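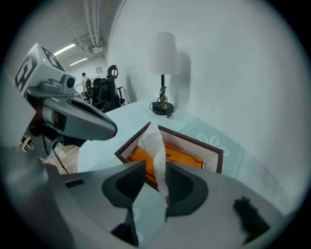 PART TWO: MACHINES AMONG PEOPLE

Chapter 4
Chores: What Machines Can and Cannot Yet Do

Pulling a tissue from its box is a task that most children manage before they can speak in sentences. The fingers close on the paper, the hand moves upward, and the sheet comes away. For a pair of rubber fingertips the same pull raises most of the questions with which this chapter is concerned. The paper is thin and changes shape as soon as it is touched. Too light a pinch lets it slide, and a quick pull may tear it. A box standing on a cloth may lift or shift along with the sheet, and whatever stands beside it, a lamp for instance, must be left alone.

Chapter 3 considered machines that work in places built for them. A welding cell, a bottling line and a sorting hall have in common that the work comes to the machine in a known position, at a known time, and in a small number of known shapes. The present chapter turns to places that were built for people and that will go on being arranged for their convenience. The private home is the clearest case. The small workshop, the stockroom and the hotel floor are closer to the home than to the factory in this respect, and they will be treated alongside it.

The question to be answered is a practical one: can machines do household and shop-floor chores yet? Students will meet confident answers on both sides. The position taken here is that some chores have been done by machines for generations, that others can be done under supervision and slowly, and that a large remainder cannot be done with the reliability an ordinary household would expect. The sections that follow explain how to tell which group a given chore belongs to.

4.1 What Counts as a Chore

In this book a chore is a piece of work that recurs, that has a result any adult can judge, and that is normally done without written instructions. Folding towels is a chore. So is wiping down a bench at the end of a shift, or returning hand tools to their hooks. Repairing a washing machine is not a chore in this sense, although it may take place in the same room.

The definition leaves out any mention of difficulty. Chores are commonly thought of as easy work, and in the labor market they are often paid as such. The ease lies with the person. A human hand has skin that senses pressure and slip over its whole surface, and a human worker brings to the job a lifetime of handling cloth, paper, food and string. When the same job is given to a machine, each of these advantages has to be supplied in some other form.

It is also necessary to separate the chore from its parts. "Clear the table" is a single instruction, but it contains a series of decisions about what is rubbish, what is to be washed, and what belongs to someone who will want it back. A machine may be able to lift every object on the table and still be unable to clear it.

4.2 Machines That Already Do Housework

The washing machine, the dishwasher and the robot vacuum cleaner are all in common use. Each succeeded by changing the form of the work. The washing machine does not rub each garment as a person would at a tub; it encloses the laundry in a drum and moves the whole load together. The dishwasher fixes the dishes in racks and moves the water. The robot vacuum stays on the floor and asks the household to pick up its cables and socks beforehand.

In every case the handling at either end has been left to a person. Somebody sorts the clothes, loads them, takes them out, hangs or folds them and carries them upstairs. Studies of domestic time use distinguish the operating time of an appliance from the attended time that surrounds it, and students should keep that distinction in mind throughout the chapter. A machine may be fully automatic for an hour and still require a person before and after.

What is new in recent work is the attempt to automate the handling itself, by means of arms and grippers that can be moved from one chore to the next. Such a machine would not need a drum or a rack. It would use the cupboards, boxes and drawers already in the home.

4.3 Why Soft and Thin Things Are Hard

A rigid object such as a mug can be described by its shape and its position. Once the gripper has closed on the handle, the rest of the mug follows in a predictable way. Cloth, paper and plastic film offer no such convenience. When one corner of a towel is lifted, the position of the other corners depends on how it was lying, how stiff it is and what it is touching.

Tissue is an extreme member of this group. It is light enough to be moved by air, and it is partly transparent, so that a camera may have trouble judging where the paper ends. It crumples under the fingertips, and the crumpled part is stronger than the flat part. The direction of pull matters as well. A sheet drawn straight up from the opening meets less resistance than one dragged across the rim.

Three sources of error are usually distinguished. The machine may misjudge where the material is before contact. It may take hold of too little or too much of it – two sheets, for example, or a sheet together with the wrapper beneath. Or it may grip correctly and then lose the material during movement. Errors of the first kind can often be reduced with better vision. Errors of the second and third kinds call for some sense of touch, or for a fingertip shaped and surfaced so that fine sensing matters less. Soft rubber pads are a common choice, as they yield a little and hold a wide range of materials without adjustment.

4.4 Learning from Demonstration

The older method of instructing a machine was to write out its movements. This remains sound practice where parts arrive in fixed positions. For chores it breaks down quickly, for no two kitchens are alike and the same kitchen is not alike on two mornings.

A second method is to let the machine learn from recorded demonstrations. A person carries out the chore many times while the movement of the hand or tool is recorded together with what a camera sees from close by. One way of doing this is to have the person work with a hand-held gripper in place of bare fingers, so that the demonstration already has the shape and the limits of the machine's own hand. If the person cannot do the chore with two stiff fingertips, there is little reason to expect the machine to do so.

The method has an important cost. A demonstration covers only what was demonstrated. If every tissue in the record was pulled from a full box on a clear surface, the nearly empty box with its last sheet lying flat at the bottom is a new problem. Variety in rooms, surfaces, lighting and hands is therefore of greater value than a long record made in one place.

4.5 A Case for Discussion: The Gundow Trial

The housing association at Gundow allowed a trial of a service machine, supplied under the name Corkia, in the common rooms of one of its residences. The machine was given a short list of chores, among them wiping tables, collecting cups, and taking tissues from a box and laying them at each place before the midday meal. Over the period of the trial it made 2,568 attempts at these chores. In 187 of them a member of staff had to step in.

The supplier regarded the result as favorable. The staff were more reserved, and their reasons deserve attention. An intervention rate of this order meant that someone had to remain within call for as long as the machine was working. The interventions were also unevenly spread. Cup collection needed little help. The handling of tissues and paper napkins needed a great deal, and one Thursday was given over almost entirely to it after the residence changed to a softer brand.

A workshop in Leltolberg reached a comparable view by a different route. The firm of Voß, which assembles small fittings, tried a similar arm at its packing bench. The arm placed the metal parts in their boxes without difficulty and was slow and unsure with the sheet of wrapping paper that goes over them. The firm kept the arm for the parts and returned the paper to a packer. Output at the bench rose to 300 boxes a shift, and the packer's job became narrower than it had been.

The last point should not be passed over. When a machine takes the part of a chore that it can do, what remains for the person is the part that it cannot. Whether this makes for better or worse work depends on how the remainder is arranged, and Chapter 6 returns to the matter at length.

4.6 Standards of Success

A research report may state that a machine completes a chore nine times in ten. For a laboratory this can be a notable result. A household would see it differently, and so would a shop floor. A dishwasher that broke one plate in every ten would be sent back.

Acceptable failure varies with the chore. A dropped tissue costs nothing and can be picked up. A dropped glass has to be swept up by a person, and a pan dropped from a stove may injure someone. The speed expected also varies. Few people would object to a machine that took all night to fold the laundry, provided it was quiet, but a machine that took a full minute to hand over a tissue would be of small use to a person with a cold.

For these reasons the reader is advised to ask of any claim in this field how many attempts were made, in how many different rooms, with how much help, and who cleared up afterward. Where a report is silent on these points – and many are – the claim should be treated as a statement about the demonstration only.

Terms introduced in this opening section: chore, attended time, deformable material, intervention rate, learning from demonstration.

The next section examines attended time in more detail, beginning with the weekly wash.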